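Plorngate Table Protector Underlay
Kontogiannis Home Textiles – Table Linen and Protection

Product code and current stock are shown at checkout. Cut lengths are made to order.

The Plorngate underlay is a cushioned sheet laid between a dining table and its cloth. It protects the tabletop from scratches, warm dishes and small spills, and it keeps the cloth from sliding when people lean on it or pass plates across. The underlay is supplied in white only and is not intended to be seen in use.

Construction
The upper face is a brushed cotton and polyester blend. The lower face is a soft vinyl coating with a fine grain that holds to timber, glass and laminate without adhesive. The sheet is 2 mm thick and may be trimmed with household scissors. Cut edges do not fray and need no hemming.
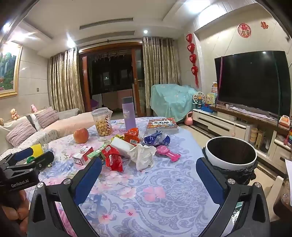 Choosing a cloth to go over the underlay is largely a matter of colour and weight. Very thin white cloths may show the brushed surface beneath them, and customers who prefer plain white are advised to select a medium-weight weave. Printed cloths present fewer difficulties. A floral pattern on a pale ground, such as the pink blossoms and blue flowers on lavender-blue shown on this page, is a good choice for everyday use, as small marks are less noticeable between washes. Lace and open-work cloths are best used with a plain liner – the Rulero liner is sold separately for this purpose.

Measuring
Measure the tabletop only and do not add an allowance for overhang. The underlay should finish level with the edge of the table or slightly inside it. For round and oval tables, order a rectangle that covers the widest points, lay it face down, and trace the outline from beneath before trimming. Extension leaves should be in place when the measurement is taken.

Care
Wipe with a damp cloth and mild detergent. Do not machine wash, tumble dry or iron. Store rolled with the brushed face outward; folding may leave permanent creases in the coating. New sheets should be left flat overnight before first use.

Heat
The underlay is suitable for warm serving dishes and dinner plates. It is not a trivet. Pots and trays taken directly from the stove or oven must be placed on a separate heat-resistant mat.

Ordering and returns
Uncut sheets may be returned within 50 days in their original wrapping. Made-to-order lengths cannot be returned unless faulty. The underlay carries a 5 year warranty against separation of the two layers in normal household use.

Trade enquiries and orders for aged care, club and function rooms should be directed to Oi-ling Yeh, Commercial Accounts.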